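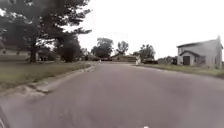
What should a town set aside for its first street robot, besides the price of the robot?

Money for charging, storage, spare parts, data service and the hours of the person who walks with it. Most first-year budgets we see cover the machine and leave out at least two of those.

FOR IMMEDIATE RELEASE
July 2018

Grillano opens fall order book for Melta street robots, puts out free budget planner for towns and small contractors

BUENAVENTURA - Grillano, maker of the Melta street survey robot, today opened its order book for fall delivery and put out a budget planner for public works departments, homeowner associations and the small paving contractors who work for them. The planner is free. It's a spreadsheet plus a short set of notes, and you don't need to be a customer to get it.

Melta drives residential streets at walking pace and records the condition of pavement, curb and gutter. Towns use the record to decide which blocks get patched, which get resurfaced and which can wait another year. Until now most of them did this with a clipboard and a pickup truck, or paid an outside firm to drive through every few years.

"We kept getting the same phone call in March," said Krešimir Obradović, who runs sales and customer planning at Grillano. "A department bought one unit out of whatever was left in the budget, nobody planned for a second battery, and now it's spring and they can only run mornings. That's a planning problem. We should have been helping with it earlier than we did."

What is in the planner

The planner splits the cost of a robot into what you pay once and what you pay every year. Sounds obvious. Very few quotes in this business are laid out that way, ours included until this summer.

Paid once: the robot, the charger, the second battery, a ramp or lift if it travels in a truck bed, any electrical work where it's going to live, and the training days.

Paid every year: data service, insurance, tires, calibration, battery replacement spread over its working life, and staff time. Staff time is the line that suprises people. Melta needs a trained attendant walking with it on any street open to cars, and on a survey day that person isn't doing much else. Put the hours in. If your department already has somebody out doing curb inspections, move those hours over and write down that you moved them, your finance office will ask.

There is a tab for street miles, a tab for season length and a tab for comparing purchase against lease. Change the miles and everything else changes with it. A blank column is left for a competitor's quote. Use it.

How many units

Grillano's guidance for this season is plain enough. A town with up to 50 miles of residential street should plan on one Melta and two batteries. Past that, look at a second unit or a longer season, and price both before choosing. A longer season costs you attendant hours. A second unit costs capital and storage. In places with early snow the longer season may not be on the table at all.

Contractors are a different case. They tend to need the robot hard for a few weeks, then hardly at all. For most of them the company now recommends a seasonal lease instead of purchase, and the sales team has been told to say so up front.

Leasing through Prustano

Leases are handled by Prustano, an equipment finance company also based in Buenaventura. Terms run one season or four years. The four-year lease includes calibration and one battery replacement. The one-season lease doesn't include either, but a unit that fails calibration during the season gets swapped at no charge.

Lease payments can be timed to a fiscal year starting in July or October. This was the single most requested change from last year's customers and it took longer to sort out than it should have.

Prustano will also hold a quoted rate while a town board votes. Boards meet when they meet. Quotes that run out between the first reading and the second don't help anyone.

Trial before purchase

Any town or contractor thinking of buying can book a paid trial. Trial fee is $2,000 and comes off the purchase price or the first lease payment if you go ahead. You get a robot, an attendant from Grillano, and a full survey of streets you pick. The survey data is yours to keep either way.

The company asks that trial routes include some of the hard stuff:

- a street with curb on one side and lawn running right up to the pavement on the other
- old asphalt, with patches if you have them
- big trees over the roadway
- a block with damaged curb your crew has already logged, so you can compare their notes with the robot's
- a dead end or a tight bend

"Please don't give us the new subdivision," Obradović said. "Everyone wants to show off the new subdivision. The robot does fine there and you learn nothing about whether to buy it. Take us to the street that you get the letters about."

Streets with no curb

One item in the notes deserves a mention here as it affects cost. Where there's no raised curb, the edge of the pavement is usually soft and uneven, and grass grows over it. Melta records those edges but the record needs more review by a person afterward. Departments with a lot of uncurbed street should add office hours for that. The planner has a line for it, set to zero when you open the file. Do not leave it at zero just because it came that way.

Overhanging trees can also weaken the satellite signal. The robot keeps recording and fills in its position from wheel and camera data, though long stretches under heavy cover may have to be run again in the other direction. Allow a little slack in the schedule. A rerun is cheap if the truck is still there, much less so the week after.

Storage and power

Melta charges from an ordinary wall outlet. A locked, dry bay with room to walk around the unit is enough. Two units charging overnight along with other shop equipment might need a new circuit, so get the electrician's number before the budget goes in and not after. Cold storage is OK for the robot but not for the batteries. They come indoors.

Delivery and ordering

Grillano has set aside 40 units for fall. Orders are filled in the order signed paperwork comes in, and towns that did a trial this spring get no special place in line (we were asked). Units ordered by the end of August are scheduled to ship in October. Later orders move to spring, at the same price.

Training is held at the customer's own yard, on the customer's own streets. Two attendants per robot can be trained under the standard price. More can be added. Grillano suggests training at least one person who isn't going to be pulled onto a plow or a leaf truck the minute the weather turns.

Replacement parts will be listed with prices on the company's website starting this month. Tires, sensor covers, charge cables, bumpers. Previously you had to call and ask, which made it hard to budget for anything.

"If the numbers in the planner say wait a year, wait a year," Obradović said. "Rent for one season, hire the truck survey again, whatever works. I'd sooner sell you one robot in 2020 than have one sitting under a tarp in your garage in 2019."

Getting the planner

The planner and notes can be downloaded from the Grillano website under Buying and Leasing. Paper copies on request. Departments that would like a second pair of eyes on a draft budget can send it to the planning desk, and somebody will go through it and mark it up. Allow a week, longer near the end of August when everybody sends theirs at once.

About Grillano

Grillano designs and builds survey robots for local streets and paths. The company is headquartered in Buenaventura, where Melta is assembled, tested and repaired.

About Prustano

Prustano finances equipment for towns, school districts and contractors, incuding mowers, lifts, sweepers and street robots.

Media contact
Krešimir Obradović
Sales and Customer Planning, Grillano
Buenaventura

###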